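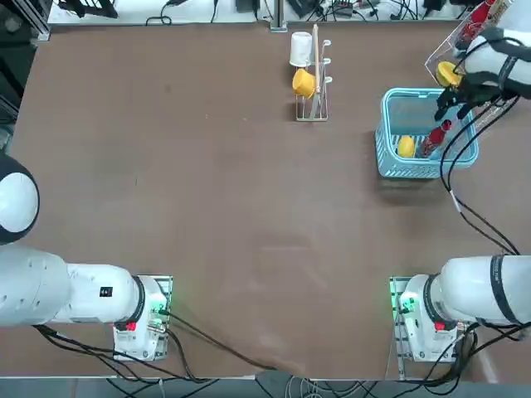
Thread: Second bench, what to budget for
Board: Equipment and buying

kassa_g
Apr 22, 2023

We want a second two-arm bench like the one we have, table and all, and I need a figure to the office soon. The arms are easy, as Bromska has quoted for the pair with grippers. It's the rest I got wrong last time. I put down 200 for "sundries" and it was gone in the first fortnight. What do people allow for cables, plates, clamps and the stuff the arms pick up?

urnside_mel

300 at the least, and that's before spare gripper fingers. We go through fingers faster than anything else. Dedier sell them in packs but delivery is slow, so order with the arms.

Fuad Feyisa

I'd question the second bench first. How many hours a week is the first one in use? We bought a second pair in December and it sat under a sheet until we had someone to run it. Wages were the real cost.

kassa_g

Fair point. We are at 19 hours a week and could fill more, but changing the table over between jobs eats the time. One bench for cups and rack, one for basket work is the idea.

Fuad Feyisa

Then buy a second tabletop and swap it. Far cheaper.

urnside_mel

Don't agree. Swapping tops means taking the arms off their plates and setting them up again. We tried it and lost half a day each go.

kassa_g

Same worry here. For scale, our usual objects are a basket, a wire rack with a dowel, two cups, a clear acrylic stand, drinks cans and a yellow star fruit. None of it is dear. Most came from the pound shop.
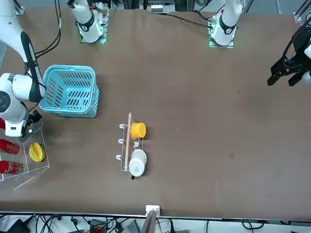
Draft list, please pick holes

1. Arms and grippers, one pair, as quoted
2. Table with metal edge strip
3. Mounting plates, two
4. Cables and power strips, 100
5. Spare fingers, two packs
6. Household objects, two of each

tablesaw_ed

Item 4 is light. Add cable trunking while you're at it, I can see a fair bit of black cable on the floor under yours. Also ask Ccori about plates, they cut ours to size.

Fuad Feyisa

No line for repairs or training. I'd still wait a term.

kassa_g

Adding trunking and repairs. Training we do ourselves. I'll ring Ccori and put the new total up when I have their price.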